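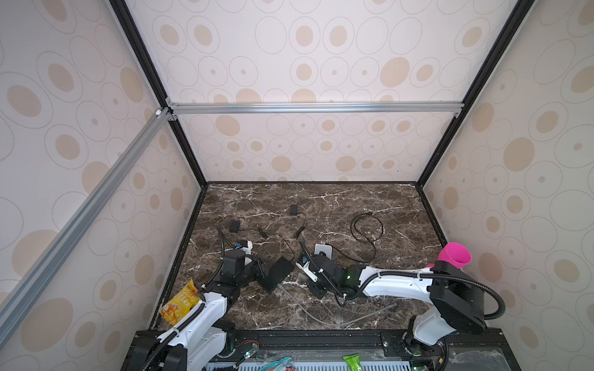
Questions people ask me about the Skemside Swap Shelf

Last updated 5 Jan 2023

I get the same handful of emails every week, so I've finally sat down and written the answers out in one go. If yours isn't covered, the contact form still works and I do read it, usually with my breakfast.

What is the Swap Shelf?

It's a monthly get-together in Skemside where you bring things you've stopped using and go home with things you might use. Chargers, lamps, jigsaws, cake tins, spare leads, that sort of stuff. No money changes hands. I started it with Menaka Gamage after we both moved house in the same month and found we each owned far too many extension leads (she won, by the way).

Do I have to bring something to take something?

No! People worry about this a lot and I wish they wouldn't. Some months you're clearing out, some months you've just moved into a flat with nothing in it. Come anyway.

How much can I bring?

Up to 14 items per household. We did try it without a limit and ended up with a whole garage's worth from one very generous family, and I spent my evening driving it all to the tip. If you're clearing a relative's house, email me first and we'll sort something out between us.

What don't you take?

Mattresses, car seats, bike helmets, opened paint, medicines, anything with a cracked plug or a bare wire. Also no VHS tapes, sorry. I love them too but they never go.

Are the electrical things tested?

Anything that plugs into the mains gets looked at by Lukian Demchenko before it goes out, and he puts a green sticker on it if he's happy. No sticker, no swap. Phone leads and the like don't get a sticker, so try them at home and bring them back next time if they're duds.

I've got a drawer full of mystery chargers. Help?

You and everyone else. Look for the tiny print on the plug part and check the volts match what your gadget wants - they need to be the same. The amps can be higher than your gadget asks for, just not lower. The plug also needs to fit and be wired the same way round, so compare the little plus and minus drawing on both. If you can't read the print at all, put it in the recycling box by the door and don't risk it.

Can I reserve something I saw on the page?

I'm afraid not. I did it once for a bread maker and it caused more upset than you'd believe.

Where are you and what time?

The old reading room on Plotitz Lane, from 2 in the afternoon. Doors open on the dot and the first half hour is busy. If you'd like a calmer look round, come later on, when there's still plenty left and the kettle's free. There's a ramp at the side entrance, and parking at the top of the lane.

What happens to the leftovers?

Books go to Anoma Sheikh for her stall, kitchen things go to the hostel, and dead cables go for recycling. We passed on nearly 2,000 items last year, which still makes me a bit giddy.

Can I help out?

Yes please. We need people to set up tables and, even more, people to fold them away again. You get tea, and first pick of the biscuits. Drop me a line through the form and tell me which end of the day suits you.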